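Budgeting for hand-held gripper collection kits
Part 3: Quantities, consumables and spares

Written by Skye Cairns for the Hutton equipment planning guide. Last revised in February.

Parts 1 and 2 covered the choice between a fixed arm and hand-held grippers. The steps below assume that choice has been made and that you are now filling in the purchase request. All amounts are in Canadian dollars before tax.

Step 1. Fix the number of stations

Start with stations, then derive the number of grippers. A station is one table, one operator and one gripper in use at a time. The Hidby project was planned at five stations. Enter this number in cell B2 of the planning sheet; the rest of the sheet is driven by it.

Add one complete gripper to the total as a swap unit. A swap unit is a full assembly with the camera already mounted and calibrated. A box of parts does not qualify, as rebuilding a linkage and redoing the calibration takes most of a shift.

Step 2. Separate the gripper from its wear parts

Suppliers tend to quote the hand-held unit as a single line. Ask for it to be broken out as follows:

Body and trigger
Finger linkages, with pins
Pads
Camera, lens and mount
Cable and storage

Pads and pins belong under consumables. If they are left inside the capital line, replacements in the second quarter will need a new approval. Our Skorkico quote came back itemized on the second request, with pads at $17 each. Morin would only sell pads as a set with the linkages, and that changed the ranking once a year of replacements was added in.

Step 3. Check the opening width against the objects

List the widest object in the task set and compare it with the usable opening, measured pad face to pad face. The published opening is sometimes measured at the linkage and will be larger. Leave clearance on both sides, as an operator will not approach every object square on.
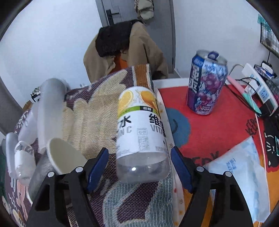 Open fingers on either side of a drink bottle. Angled ribbed pads, pinned linkages.

Drink bottles are a useful reference for this check. Also test one item that is much narrower, such as a pen, and one that deforms, such as a plastic packet. If a single pad shape cannot handle all three, budget for a second pad set per station now.

Step 4. Price the table

This line is the one most often left blank. Each station needs a surface, mats or cloths to vary the background, a power strip, a charger for the gripper and a supply of household objects. We allow $374 per station for the lot. Second-hand items are acceptable for everything except the power strip and charger, which must carry a recognized certification mark.

Bottles, cans and packets get crushed or torn. Treat them as consumables and reorder monthly.

Step 5. Storage and data transfer

Calculate storage from recorded hours, using the bit rate the camera will be run at – the data sheet maximum will overstate it badly. Include a second copy. If the network link at the site is slow, add two portable drives per site and a labelled case for each.

Step 6. Contingency

Set contingency at roughly $2,000 for a site of this size. Do not spread it across the other lines. Freight and customs brokerage are separate and should be quoted by the supplier in writing before the request goes in.

Before submitting

Confirm that the swap unit is counted, that pads sit under consumables, and that the quote validity extends past the approval date. Attach the supplier's itemized quote as a PDF. Requests without it are returned.

Part 4 covers receiving and acceptance checks.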